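Imprimer | Envoyer par e-mail

Pinces à main : ce qu'on achète, ce qu'on attend, ce qu'on garde pour l'an prochain

Par Domenica Haslinger, atelier Hetden

On m'a demandé une page en images sur notre plan d'équipement, et je la fais avec un vrai plaisir, parce que ça avance enfin !

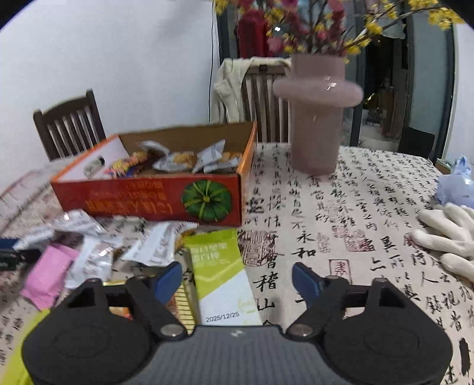

L'enveloppe de juillet est validée, et elle couvre les pinces à main, les embouts de rechange et une bonne partie du stockage. Upendo Ogola avait fait les comptes au printemps sur un coin de tableau (il y est encore, ne l'effacez pas) et on est restés très près de ses chiffres.

Les embouts bleus. Les bouts en caoutchouc sont notre premier poste de consommables. Vivik les vend par lots de 80 ; on en prend un pour démarrer et on fera le point à la rentrée. Pensez à noter la date de montage sur la fiche, sinon impossible de savoir combien de temps une paire nous dure.

Les petits emballages. Friandises, gâteaux sous sachet, papiers brillants : j'adore cette catégorie, c'est souple, ça se froisse, ça glisse, et on apprend énormément sur l'ouverture des doigts. Budget objets : 200 euros, à dépenser en épicerie et au marché. Gardez les tickets !

Les bras et leurs axes. Le devis Mwakalinga pour un jeu complet de pièces articulées est à 291 euros, port compris. Hallow est moins cher à l'unité mais ne détaille pas les axes, et j'aimerais qu'on puisse remplacer un pivot sans racheter tout le bras. Upendo relance les deux.

Les tables et les nappes. Des nappes imprimées, des unies, des rayées… C'est la ligne la plus légère du budget et celle qui change le plus le travail d'une séance à l'autre. Si vous en avez au fond d'un placard, apportez-les, on est preneurs.

Le stockage. Il nous faut deux disques et une station de copie : 782 euros au total, déjà engagés. La livraison est annoncée le matin, avant 10 h, il faudra quelqu'un à l'accueil.

Reporté à l'an prochain : le bras fixe et son support. J'en rêve depuis un moment, mais je veux d'abord qu'on ait un trimestre complet de pinces à main derrière nous pour choisir la bonne taille de mors. Vos remarques sur le devis sont à laisser dans le classeur rouge ou en commentaire.

14 partages | 3 commentaires

Ce site utilise des cookies pour mesurer son audience. Accepter | Refuser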